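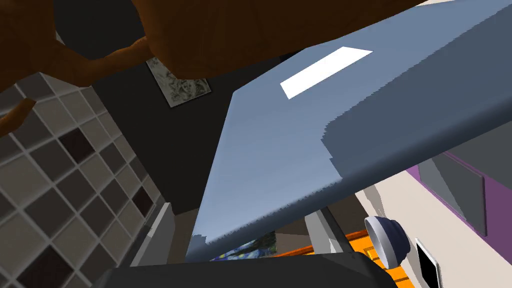

Old oil finish on a secondhand table, still tacky after weeks. Strip it or wait?

Posted by Marion Galbraith, 2019-10-31

Hi all, first time posting, long time lurker. I bought a secondhand dining table back in July from a couple who were moving interstate. Lovely solid old thing, bit scratched, and I decided I'd do it up myself because how hard could it be (famous last words, I know). I sanded the top back to bare timber, which took me most of two weekends and all of my patience, then put on three coats of oil out of a tin my brother-in-law had left over in his shed. The label had mostly come off so I can't tell you what it is, sorry. It smelt like linseed.

The first coat soaked in beautifully and I was very pleased with myself. The second one sat on top a bit. The third one I put on pretty thick because we had visitors coming and I wanted it to look nice and rich, and then I left it overnight without wiping it down. That was five weeks ago and it's STILL tacky. If you leave a placemat on it for an hour you have to peel it off, and there's a bit of newspaper print near one end that I suspect is now permanent. The colour is gorgeous, mind you.

I'm down in Hobart so it hasn't exactly been tropical, and the room faces south and gets no sun at all. My questions are, will it eventually go off if I just leave it alone? And if not, do I really have to sand the whole lot back again? I'd rather eat off my lap until Christmas. My daughter reckons talcum powder but she also reckons that about carpet stains.

Marion

Orestis Zervas

G'day Marion, you've done exactly what I did to a sideboard once, so don't feel bad. Leaving the last coat on thick is what got you. Oil needs air to cure, and when it's a puddle on the surface the top skins over and the stuff underneath just stays goopy. If it's raw linseed out of that tin it's slower again, we're talking months in a cool room, and a thick layer may never come good.

You don't need to sand yet. Sanding gummy oil is horrible anyway, it clogs the paper in about three strokes and you'll go through a fortune in discs. Try this first. Get some mineral turps and a grey scrubbing pad (the non-scratch sort), open every window you've got and put gloves on. Wet a patch about the size of a dinner plate, let it sit for 12 minutes or so, then rub gently along the grain and wipe off with an old cotton rag before it dries. Keep swapping to a clean bit of rag. You'll see the brown muck coming off, and that's your third coat, and possibly your second. Do the whole top that way and then leave it alone for a good few days with some air moving over it. A pedestal fan on low is perfect.

If it's dry to the touch after that, one very thin coat of a proper furniture oil, wait however long the tin says, and wipe it ALL off. When you think you've wiped enough, get a fresh rag and do it again.

Very important bit: those oily rags can heat up and catch fire on their own if you scrunch them up in the bin. Lay them out flat outside on the concrete until they're stiff, or soak them in a bucket of water. Please do this, my neighbour lost half a carport.

The newsprint will probably lift with the turps. If it doesn't, a light go with 240 grit once everything has hardened.

Solveig Engebretsen

Just put a coat of varnish over it, that'll seal it in. Worked on my mum's bookcase.

Lakmal Mollah

Please don't varnish over it, Marion! It won't stick to soft oil and you'll have two layers to take off. Maybe the bookcase had already cured.

I'd go with what Orestis said, with one thing to add. Test the turps on the underside or somewhere out of sight first, especially if there's any old finish left around the edges or on the legs that you didn't sand. And move the table to a warmer room if you can manage it. I had a bench top that sulked all winter and then sorted itself out in a week next to the kitchen window. Skip the talc, it'll go into the sticky stuff and turn grey and you'll be picking it out of the grain with a toothbrush.

Marion Galbraith

Thanks everyone! Did a test patch underneath this arvo and it's come up fine, so I'll tackle the top on Saturday if the weather holds. Rags are lying out on the driveway as we speak. No talc, I've told her.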